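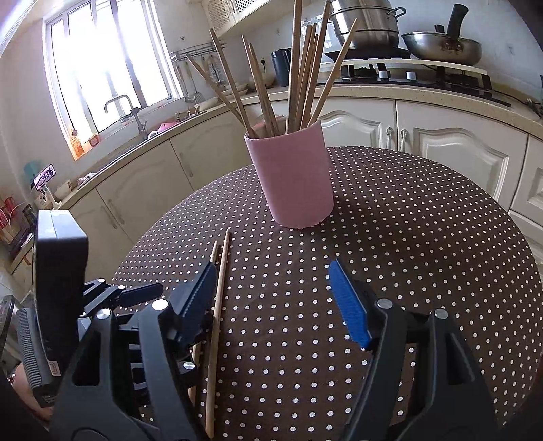 Three winters of the noodle supper

29 January 2026

The noodle supper started the year the furnace went out in our building. Four apartments had no heat for most of a week, and Yung-ching Chien on the second floor still had a working stove, so people went there. She made a big pot of soup. When the furnace was fixed we kept going, and we have now done it for three winters, once every two weeks from December until the weather turns.

I get asked how it works often enough that I decided to write it down. A cousin of mine in Cabrera wants to try it on her street, and it will be easier to send her a link than to explain it again on the phone.

We eat at one apartment per supper and rotate. The host makes the broth and cooks the noodles. Everyone else brings something to put on top. There are usually nine of us, sometimes fewer, and once in the second winter there were fourteen, which was too many for Lev Stetsiuk's place. He ended up eating standing at the counter, and two people sat on the radiator cover.

The broth is the only part that takes planning. I make mine the day before. Chicken backs and wings, one onion cut in half and blackened in a dry pan, a piece of ginger as long as my thumb, and enough water to cover by a couple of inches. It goes on low after lunch and comes off before bed. I don't salt it until the next day. Salting early was my mistake the first winter. The pot cooked down while I was at work on something else, and it was close to inedible. We thinned it with hot water and it tasted like hot water with salt in it.

Yung-ching uses pork bones and a handful of dried shrimp, and hers is better than mine. Eusebio Henao makes his with beef and puts in cilantro stems, and he squeezes lime over the top. Rosaura Ccori grew up on a chicken soup with potatoes and a boiled egg in it, and when it is her turn she makes that and drops the noodles in at the end. Nobody has ever complained that it isn't the same kind of soup as last time.

For noodles I buy the dried wheat kind from Okura, the grocery on the corner past the laundromat. Fresh ones are nicer but they stick together if people are late, and people are late. Cook them in a separate pot. If you cook them in the broth it goes cloudy and the last people served get paste. I also cook them a minute short, drain them, rinse them under the cold tap, and then dip each portion back in hot water before it goes in the bowl. Tia Fothergill taught me that. She worked a summer in a hotel kitchen in Clitow and is the only one of us with any training.

Toppings are where you need some kind of list. The first few times we didn't have one and got five plates of green onions. Now there is a sheet of paper taped inside the front door of the building, and you write down what you are bringing. Soft eggs are always on it. So are greens, something pickled, and something hot. Lev brings mushrooms cooked in butter, which I would not have thought of putting in soup and now look forward to. The pickled thing is mostly my job. I slice radishes and carrots thin and leave them overnight in rice vinegar with sugar and salt. They keep for a couple of weeks in the fridge, so one batch covers two suppers.

On money: the host pays for broth and noodles and doesn't get paid back. It evens out over a winter. My last one cost $51, and that was on the high side because I bought too many wings and a better soy sauce than I needed. We tried splitting each bill in the first winter. It meant somebody had to keep receipts and somebody else had to be reminded, and after two months of that Eusebio said he would rather cook an extra time than do any more arithmetic. We dropped it.

Bowls were a problem for a while. No one in the building owns nine big soup bowls. Tia found a restaurant supply place in Clestska that was clearing out its shelves, and she came home with a box of plain white ones. They live in the basement next to my bike, and whoever is hosting carries them up. They are heavy. I'd suggest two smaller boxes if you do this, and newspaper between the bowls. We have chipped three on the stairs.

A few smaller things I would pass on to my cousin.

Set a time to eat and a time to finish. Ours are six-thirty and nine. People with early shifts will come if they know when it ends.

Do the dishes before people leave. Two people wash, two dry, and it takes less than half an hour. The first winter I told everyone to leave it and then stood at the sink until eleven.

Ask about allergies every time there is a new guest, even if the guest is only somebody's brother passing through. Rosaura can't have shellfish, so Yung-ching keeps the shrimp in a mesh bag and makes a small second pot without it. It took us one bad evening to get to that arrangement. Rosaura was fine, but she spent most of the night lying down at home and the rest of us felt terrible.

Don't serve dessert. We tried. Everybody is full of soup. Oranges are enough, cut up, on one plate.

Kids eat first, if there are kids. Give them plain noodles with a little broth and let them pick one topping. Eusebio's younger daughter has picked egg every time since she was four.

I don't have much to say about why we keep it up. I knew two of these people by name before the furnace broke. Last month I was laid up with my back and Lev walked the dog for six days without my asking. I can't say the soup did that, but I would not have had his number otherwise.

The next one is at our place. I need to pick up wings and ginger, and the good pot is still upstairs at Rosaura's, where it has been since before the holidays. The sheet by the front door has eggs, mushrooms and chili oil on it so far. Greens are open if anyone in the building is reading this.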